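What the blanket taught me about copying hands

I have been promising to write up the blanket work for ages, and a few of you have been kind enough to keep asking, so I've made a very large pot of tea and I'm going to try to get it all down in one go. It's a longish one. If you only want the result, it's a fair way down, just before the picture, but I'd be pleased if you took the slow road with me.

Some of you will remember that I spent most of last year on rigid things: mugs, cutlery, little boxes going into slightly bigger boxes. I loved that work and I don't take any of it back, but a mug is a very forgiving sort of teacher. It is the same shape when you pick it up as when you put it down. You can say where it is with a handful of numbers, and if your policy learns to bring the fingers to the right place relative to the handle, you are most of the way home. Cloth laughs at all of that. A fleece blanket hasn't really got a "where". It has a where for every corner, and a thickness that changes the moment you touch it, and two blankets folded by the same person in the same minute will come out different enough to upset a model that was feeling quite confident until then.

So the project, which we have been calling Pukach (a name I was against and have now grown fond of, like a neighbour's dog), was meant to answer a small question. If you teach a robot to fold by showing it people folding with hand-held grippers, what should you do about the bits where the person hesitates?

Let me explain why that's a question at all. The way we collect is the way plenty of groups do it now. You hold a gripper in each hand, with a camera mounted on it, and you do the job as naturally as you can with two fingers where you used to have five. The camera sees more or less what a robot's wrist camera would see, the motion of the device gives you the trajectory, and the opening of the fingers gives you the grasp. It's lovely for getting out of the lab, and I'd never willingly go back to steering an arm about with a joystick. But people folding a blanket with two pairs of pincers stop and think a great deal more than people folding with their hands. They pinch, they wait, they let go a tiny bit, they pinch again. They press on the bundle and hold it there for a moment while they decide whether it's good enough.

When you train on that directly, the robot learns the waiting too. It learns it rather too well! Early on we had a policy that would make a perfectly decent first fold, settle its fingers against the side of the bundle and then simply stay there, like somebody leaning on a gate. From the model's point of view it was doing the right thing. There were so many frames of leaning in the data, all of them nearly identical, and the best guess for what came after a frame of leaning was another frame of leaning.

The usual cure is to cut the pauses out. You look at how fast the gripper is moving, you set a threshold, and anything below it goes in the bin. I did this with rigid objects for years and never gave it a second thought. With the blanket it cured the leaning and broke something else, and it took me an embarrassingly long while to see what. The folds got faster and scruffier. The robot would press and immediately come away, and the fleece (which is springy stuff, much more so than a bedsheet) would puff itself up and start to unroll. The people had been holding still for two quite separate reasons. Sometimes they were thinking. Sometimes they were squashing the air out. By speed alone the two look exactly the same, and I had been throwing the squashing away along with the thinking.

I can tell you the day I noticed, because it was a Tuesday and I was at home with a cold, folding an actual blanket on the actual sofa, and I caught my own hands doing it. Press, wait, feel it go down, let go. I believe I said something out loud to the empty room.

From there the method more or less wrote itself, though getting it to behave was another matter. We call it pause sorting, which is a plain name for a plain thing. For each stretch where the gripper is nearly still, we ask whether the cloth is still changing in the camera view. If the fleece is moving, settling or being squeezed, the pause is doing work and we keep every bit of it. If neither the gripper nor the cloth is changing, the person is most likely making up their mind, and we squeeze that stretch down to a short one. We don't remove it altogether. I tried removing it altogether, and the trajectories came out with nasty little jumps at the joins, because a hand is never quite as still as it looks and it drifts a bit while its owner is dithering.

Deciding whether the cloth is changing is where all the fiddling went. My first attempt was a simple difference between frames, and it was hopeless, because with the camera on the gripper any wobble of the wrist changes the whole view at once. The second attempt lined the frames up using the background before comparing them, and that was much better, provided there was something in the background to line up with. This is why I've become such a bore on the subject of patterned tablecloths. On a plain white table the alignment had very little to hold on to. On a cloth with big printed shapes and lettering it was as steady as a rock, or near enough. I now have opinions about tablecloths that I never expected to have at my age, and I will share them with anybody who stands still.

We collected 400 demonstrations altogether, and held 19 of them back to check the sorting by eye, which I did myself over a couple of evenings with the radio on. I went through them marking every pause as a working one or a thinking one, without looking at what the program had said, and then compared. I'd love to report that it agreed with me everywhere. It did well on the long presses and it did well on the obvious dithering, and it was muddled by the middle sort, where the person presses and thinks at the same time. I'm not sure there is a right answer for those. When I went back and marked some of them a second time, I didn't always agree with myself either, which was humbling.

Then we trained three policies, all the same apart from how the pauses were treated: left in, cut by speed, and sorted. Same network, same training time, same robot. The one with everything left in got stuck leaning on the gate, as I've described. The one cut by speed was quick and careless. The sorted one was slower than the quick one and it was, by a margin that made me sit up, the one that left blankets looking like something you'd be happy to put on a guest bed. What pleased me most was watching it press. It goes in against the side of the bundle, it stays, and it comes away at a sensible sort of moment. I know perfectly well that it isn't feeling anything. It has no force sensing at all; it has only learned what a blanket tends to look like when a person is ready to let go of it. Still, I did feel a bit proud.

Now for the part where I try to be fair. All this is on fleece, and fleece is nearly the ideal case, because it shows you what it's doing. It puffs, it sinks, its edges soften. I had a go with a thin cotton sheet and the program could hardly tell when it was settling, as there is so little to settle. I haven't tried towels properly. Somebody at Menon, the group down the corridor who work on garments, suggested that a heavy jumper would behave more like the blanket than the sheet, and I think that's right, but thinking is as far as I've got. The other weakness is lighting. Soft cloth in poor light gives you a lot of camera noise, and noise looks an awful lot like movement if you're a simple program and you want to please. In the dimmer sessions we kept thinking pauses that we ought to have shortened. It did no great harm, but it did some.

I should say as well that the number of people matters more than I'd allowed for. We had 8 doing the folding, and their pauses were as different as their handwriting. One person hardly ever stopped. Another stopped after every single movement, as though waiting for applause. Sorting helped most with the second kind, which makes sense, and if your own collectors are all brisk, tidy-minded types you may find you gain very little from any of this. Do have a look at your data before you go to the trouble. An hour spent simply watching it would have saved me most of a month.

The pressing step is the one I keep talking about, and it's easier to follow with a view from the gripper to hand. 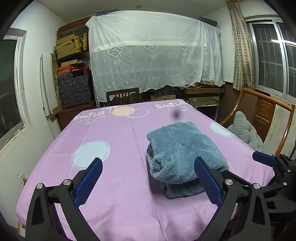
The pressing step from the gripper camera, with the right-hand pad against the side of the folded fleece.

It's such a small contact, when you look at it: a textured pad at the end of one finger, against a great soft lump of blanket. Everything I've been rambling on about lives in how long that contact lasts. The big circles and the lettering on the tablecloth are just the sort of pattern I was going on about earlier, plenty for the alignment to catch hold of even with the bundle taking up a fair bit of the table.

People have asked whether the same trick would do for other soft jobs, and I have my hopes. Stuffing a pillow into its case has any amount of waiting and squashing in it. So does closing an overfull bag, which I'd dearly love a robot to do for me before every holiday. My guess is that anything springy, where a person holds still to let the material catch up, would benefit. Anything floppy that just lies where you drop it probably wouldn't.

Next on the list is bringing in the finger opening as a second clue. At the moment we look only at how the gripper moves and how the cloth looks, but I've noticed that people who are pressing tend to close their fingers very slightly as the air goes out, and people who are thinking tend to keep them as they were. If that holds up across all the collectors it might sort out the muddled middle pauses. It might also be something I've talked myself into after too many evenings of watching. I'll do the check before I get excited.

The code is in a bit of a state, I'm afraid. It will go up under the Valtside tools once I've taken out the parts that only work on my machine and the comments I wrote when I was cross. If you used the older Hastatness scripts for trimming, the file layout is the same and you should be able to drop it in without much bother. Do write and tell me if you try it on something other than fleece, and particularly if it goes wrong, as I've got towels soaking up space in the cupboard and I'd like to know what I'm in for before I start.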